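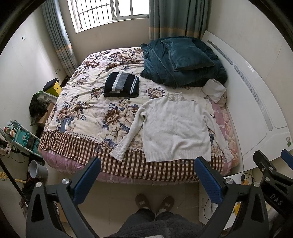
白い枠の窓と、花柄のキルトを掛けたベッド

Plonine 荷室ドロワーシステム ロングホイールベース車用

製造:Finovside
区分:車載収納・荷室架装
納期:受注生産(在庫状況は販売窓口へ照会)

概要

Plonineは、ロングホイールベースの四輪駆動車の荷室床面に固定する二連式の引き出しユニットである。左右の引き出しは独立して開閉し、上面は平らな荷台として使用する。冷蔵庫、工具箱、水タンクなどの重量物を上面に載せた状態でも、下段の収納に手が届く。

設計はFinovsideの架装部門が担当し、主任技術者のMarthinus Joubertが骨組みと固定金具の図面を引いた。長距離の未舗装路走行を前提としており、外装の見栄えよりも、ねじれに対する追従性と補修のしやすさを優先している。

構造

骨組みはアルミ押出材をリベットとボルトで組んだ箱形である。溶接箇所を設けていないため、変形した部材は単体で交換できる。天板は耐水合板に滑り止めの表面材を貼ったもので、周囲をアルミの縁材で押さえる。縁材の角は面取り済み。

骨組みと車体の間には四か所にゴム製の緩衝座を挟む。車体のねじれをユニットに直接伝えないための部品で、硬度の異なる二種類から選択する。通常は標準硬度を使用する。上面に常時重い荷物を積む車両、または洗濯板状の路面を長く走る車両では高硬度を推奨する。

引き出しはローラー式で、ボールベアリング式のレールは採用していない。砂や細かい泥が入った場合でも、ローラーを外して水で洗えば動きが戻る。ローラーの軸はステンレス、車輪部は樹脂である。注油は不要。油分が残ると砂を抱き込むため、潤滑剤を吹き付けないこと。

施錠機構は手前面中央の取っ手に組み込まれている。引き出しは全閉と全開の二位置で自動的に固定され、傾斜地に停車したときも勝手に動かない。中間位置での固定はできない。鍵は左右共通で、予備が一本付属する。

主な仕様

天板静荷重:200 kg(均等荷重)
引き出し有効高さ:200 mm
引き出し全開時の突き出し長さに対する許容積載:一段あたり160 kg
本体保証:5年
引き出し数:左右各一段
骨組み:アルミ押出材、陽極酸化処理
天板:耐水合板、滑り止め表面材
レール:ローラー式、全開・全閉固定
車体固定:純正の荷物固定点を使用(床面への穴あけ不要)

上記の荷重は水平に停車した状態の値である。走行時は路面の衝撃が加わるため、荷物は必ず天板の固定レールに締め付けること。引き出しを全開にした状態で、その先端に人が座る、または立つ使い方は想定していない。

適合

ロングホイールベースの五ドア車で、三列目座席を取り外した車両に適合する。三列目を残した状態では装着できない。後部暖房装置付きの車両は、左側の脇板に切り欠きのある部品が必要となるので、注文時に申し出ること。

ショートホイールベース車およびピックアップは対象外である。荷室床を過去に張り替えた車両、断熱材を敷き込んだ車両は、床面の高さが純正と異なることがある。その場合は緩衝座の下に調整板を入れて対応するが、固定点のねじ部が十分に掛かるかどうかを現車で確認する必要がある。

Lastcombeの架装車については、荷室側面の配線箱が右脇板と干渉する。同社仕様向けに幅を詰めた右脇板を用意しており、価格は標準品と変わらない。
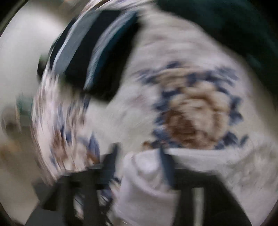 青と茶で絵付けした白い陶器の皿

取り付け

作業は二人で行う。特殊な工具は使用しないが、トルクレンチは必須である。手順の要点は次のとおり。

荷室の敷物と純正の固定環を外す。外した環とボルトは、車両を元に戻すときに使うので保管する。
床面の砂と錆を除去し、固定点のねじ山を確認する。ねじ山が傷んでいる場合は、修正してから次へ進む。
緩衝座を仮置きし、引き出しを抜いた骨組みを後方から載せる。
四か所のボルトを対角順に仮締めし、骨組みの対角寸法を測って直角を確認する。
規定トルクで本締めし、ボルトの頭に合いマークを付ける。
引き出しを差し込み、全開と全閉の両方で固定爪が掛かることを確かめる。
脇板と天板を取り付ける。

締め付けトルクは同梱の取付書に車種別で記載している。他の車種の値を流用しないこと。引き出しの動きが渋いときは、骨組みが平行四辺形に歪んでいることが多い。レールを調整する前に、対角寸法を測り直す。

別売部品

天板固定レール(Shabalala製):天板に埋め込む形式で、左右二本を一組とする。同社の締め具のほか、一般的な航空機用規格の金具も使える。天板の下穴は出荷時に加工済み。

冷蔵庫用スライド台:天板の左右どちらにも取り付けられる。スライド台と冷蔵庫の自重は、天板の静荷重に含めて計算する。

引き出し仕切り:前後方向と左右方向の板を差し込んで使う。位置は溝の間隔ごとに変更できる。調理器具用の浅い受け皿も同じ溝に収まる。

防塵シール:引き出し前面の四辺に貼る発泡ゴム。後部扉のシールが古い車両では、粉塵の侵入を減らす効果がある。完全な防塵、防水を保証するものではない。

硬度違いの緩衝座:四個一組。硬さの異なるものを混ぜて使用しないこと。

保守

最初の長距離走行の後、四か所の固定ボルトを点検する。合いマークがずれていれば、規定トルクで締め直す。その後は車両の定期点検に合わせて確認すればよい。

ローラーは消耗品である。車輪部に平らな摩耗面が出た場合、または引き出しを動かすと周期的な音がする場合は交換する。交換は引き出しを抜いて行い、骨組みを車体から降ろす必要はない。左右のどちらか一方だけが摩耗するときは、積載の偏りを見直す。

緩衝座は紫外線と油で劣化する。表面に細かいひびが見えたら、四個まとめて交換する。燃料や作動油が付着した場合は、中性洗剤で速やかに洗い落とす。

天板の滑り止め面は高圧洗浄機で洗わない。縁材の隙間から水が入り、合板の端部を傷める。水を含ませた布かブラシで汚れを落とし、引き出しを開けて風を通す。

保証

本体保証の対象は、骨組み、天板、固定金具の製造上の不具合である。ローラー、緩衝座、シール類、鍵は対象に含まない。許容荷重を超えた使用、規定外のボルトによる取り付け、骨組みへの追加の穴あけや溶接による損傷も対象外となる。

車両を乗り換える場合、同じ適合区分の車両への載せ替えであれば保証は継続する。載せ替えの際はボルトを新品に替え、銘板の製造番号と新しい車両の型式を販売窓口に届け出る。銘板は右側骨組みの後端、引き出しを開けると見える位置にある。

梱包と受け取り

骨組み、引き出し、天板の三梱包で出荷する。骨組みは組み立て済みで、荷受けには二人以上の人手を要する。外箱に破損があるときは、開梱前に運送業者の立ち会いで状態を記録する。緩衝座と固定ボルトの小箱は、左側の引き出しの中に入っている。

見積もりの依頼には、車両の型式、年式、三列目座席の有無、後部暖房装置の有無、荷室床の改造歴を記載する。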